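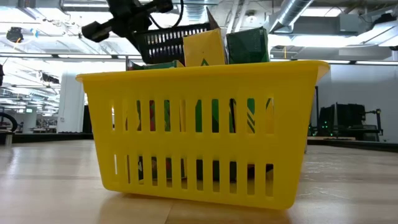 One of our reviewers on the Sanness team wanted to know why we were still taking the fingers off by hand when the Traltwood checklist, which we had followed for the whole first phase, only asks for a wipe-down and a visual check. Fair question! I had the same one when I took over the cell, and this section is mostly my attempt at an answer.

4.2 Setting up and looking after the packing cell

The cell is the one we call Kakia, and it does a single job all day long: items go into a slotted plastic basket on a wooden table, and then they come out again. Figure 3 shows the gripper over the yellow basket with boxes already in it and a black slotted container tilted above them. I like this job for maintenance work. The rim and the slots give the fingers plenty of things to bump into, and a bump is where most of our trouble starts.

Figure 3. The basket task in the Kakia cell, low side view.

When I say trouble I mean small stuff. We logged 741 cycles in May before the first real stop, and if you had asked me that morning I would have said the gripper was in great shape. It opened, it closed, it passed the check. Then it started letting go of cartons on the left finger only, and we lost most of an afternoon blaming the grasp planner (sorry, planner). The cause was a fingertip screw that had backed out far enough to let the pad rock. You couldn't see it with the finger mounted. You could feel it right away once the finger was in your hand.

So we changed the routine. Every 100 cycles we park the arm over the table, cut power to the gripper, and take off both fingers. The pads get cleaned with a damp cloth and left to dry, the screws get thread locker if they turn at all, and the fingers go back on in the same positions. We marked them on the inside with paint after swapping them once by mistake. The whole thing takes some 10 minutes. I've gotten faster at it, but I don't trust myself when I hurry, so the timer stays on the bench.

The cable took us longer to get right. It leaves the top of the gripper in a loop, and the size of that loop matters a lot more than I expected. Our first one was tight and tidy and it pulled on the connector every time the wrist rolled over. The second was so generous that it snagged on the wrist bracket. We settled on a loop that clears the bracket by two fingers' width with the wrist at its worst angle, and we recheck it after any tool change.

Calibration is the dull part. We use the Zeng routine with 5 touch points, four on the table and one on the basket rim. The rim point was our own addition and I'd fight to keep it: a basket that has been nudged along the tabletop will pass the four table points perfectly and still be in the wrong place. If the rim point is off, we reseat the basket and run the whole set again, even when it's late and everyone wants to go home.

We did try skipping the hand removal for one stretch, as the checklist allows. The drops came back, again on the left side, and I put the paint pen and the hex key back on the cart.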